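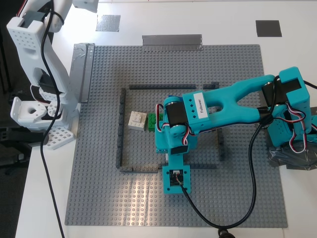

Building on a Baseplate: Frequently Asked Questions

These are the questions that come up most often at the Kivino building table. Duván Sotelo wrote the answers and updates them each December.

What size baseplate should I start with?
Use the large gray one. It leaves room around the outside for parts you have not placed yet. Small plates fill up fast, and a model that runs over the edge is hard to move.

Why build the outer wall first?
The wall sets the limits of the model. Lay long dark gray pieces along each side, press them down lightly, and check that your first bricks fit inside with a stud or two to spare. Press everything down firmly once you are happy with the layout.

Do the walls have to be straight?
No. A stepped wall is fine and is easier to make from mixed lengths. Where two long pieces do not line up, shift one over by a row and treat the step as part of the design. Side walls can zigzag inward in the same way.

What goes in the middle?
Most people start with white bricks. Two 2x2 bricks side by side make a wide block, and the seam between them gives you a center line to measure from. Put colored bricks in after that.
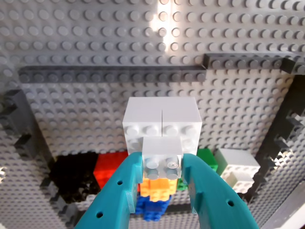 My bricks won't press down flat. What is wrong?
Usually the brick is sitting between two rows of studs. Lift it, look straight down, and try again. If it still rocks, check the underside for grit or a bit of thread. Old bricks can also be slightly warped, and those are better used on upper layers.

Can bricks be joined sideways?
Yes, with the right parts. Bricks with studs on the side let you build outward as well as up. Make these sections off the baseplate, on the bare tabletop, where you can turn them around as you work. 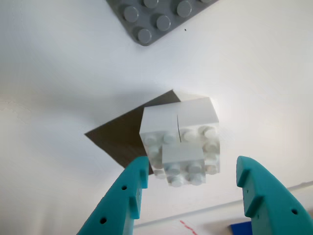
Keep each section small until you know it holds together. A section made of one large block and one smaller one is a good size to practice with.

How do I take a model apart without damaging it?
Work from the top down and use a brick separator on thin plates. Please don't use a knife or your teeth.

How should bricks be sorted?
By color first, then by shape. We use seven drawers for bricks and seven for plates. The Rivilon set, 800 pieces in all, stays in its own box – please don't mix it with the drawers.

Can I leave a model on the table overnight?
Yes, if you put your name on a slip next to it. Models without a slip are taken apart at 9 in the morning.

Where do I report missing parts?
Write the part and color in the notebook by the door, or leave a message at extension 3179.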